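Bedding and Linens > Making the bed

Does a fleece blanket on top of a made bed ever look made?

posted by pevine_48, 12th January
2126 views

I keep reading that all you have to do to make a bed look finished is "throw a blanket over it and smooth it out." I have a big printed fleece and I have been throwing it and smoothing it for weeks, and it looks like somebody just got up. The top end is fine. The pillows are fine. It's the sides. One side hangs down nice and long so you see the border, and the other side is all bumps. If I pull the bumpy side, the good side rides up.

My sister-in-law says I need a proper bedspread. The Sasdale store wants $60 for the cheapest one and the salesman told me it "holds its line," whatever that means. I'm not sure I believe a bedspread does anything a blanket can't. I also don't believe in ironing fleece, so please don't suggest it.

The bed is against the wall at the head end and I can get at it from both sides. The blanket is bigger than the mattress but I couldn't tell you by how much. Is there a trick, or do people in catalogs just pin everything down?

Rivadeneira
4000 points

get a bedspread. fleece is for the couch. I had the same problem and bought one and never thought about it again

Kirsty Ashby

I don't agree with the answer before mine, and I don't agree with "throw and smooth" either. Throwing is the whole problem. Fleece grabs whatever is under it, so wherever it lands it stays, and smoothing only shoves the extra cloth toward the edge. That's your bumps.

I also doubt the salesman. A heavy quilted spread will hang straighter, sure, because it's heavy. A cheap thin one wrinkles like a sheet and then you've spent the money for nothing. I'd try the blanket a different way for a week before buying anything.

What works for me, on a bed with a fussy amount of pattern going on:

1. Take everything off down to the sheet, pillows included. Pull the sheet tight first. If the layer underneath is lumpy, fleece will show it.

2. Fold the blanket in half the long way and lay it on one half of the bed, with the fold running down the middle of the mattress. Then open it across. You lift it over in one go and there's nothing to drag. If you've got a blanket with a border, check how far the border hangs on the first side before you open the second.

3. Fix the corners at the foot by lifting and setting down. I've seen the advice to tuck them under the mattress. I tried that and the tuck pulled a crease diagonally up through the print, which looked worse than leaving it loose.

4. Pillows last, and stand the big ones up if they have a ruffle, so the ruffle shows. I put a plain white one in with my two red ones, otherwise it's red on red on flowers and you can't tell where one thing ends. The blanket comes up over the bottom edge of one of them on my bed and I leave it. I don't think a pillow has to sit clear of the blanket on all sides, whatever the magazines say.
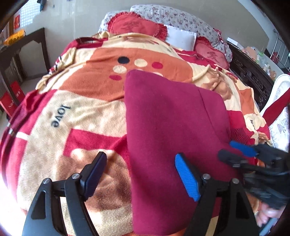 What I would not bother with

Blanket clips. I bought a set from Farkum and they left little dents in the fleece that took two washes to come out. Maybe other brands are better, I haven't checked.

Fabric softener "to help it drape." Ours got slick on one side and started sliding off at night. I can't prove it was the softener but I stopped using it and the sliding stopped.

Matching the print to the middle of the bed. With a blanket like mine, where it's blocks of orange and cream with dots in one place and "love" printed at a slant in another, there isn't a middle worth lining up. Go by the edges.

And I'd ask how much of this you can really see from the door. My long crimson border faces you as you walk in, and I get that side straight. The cream part still bunches up along the mattress edge above it, folding or no folding. I've had this blanket since May and I have not found a cure for that. If somebody says they have, I'd like to see their bed at four in the afternoon with a kid's coat on it.

pevine_48

Thanks. Tried the folding thing this morning and the second side is better, not perfect. I had been doing the tuck at the foot, so that may be where my long crease comes from. Leaving it untucked for now. Still not sold on the bedspread – I went back and felt the $60 one and it was thinner than my tablecloth.

Rivadeneira

mine was on sale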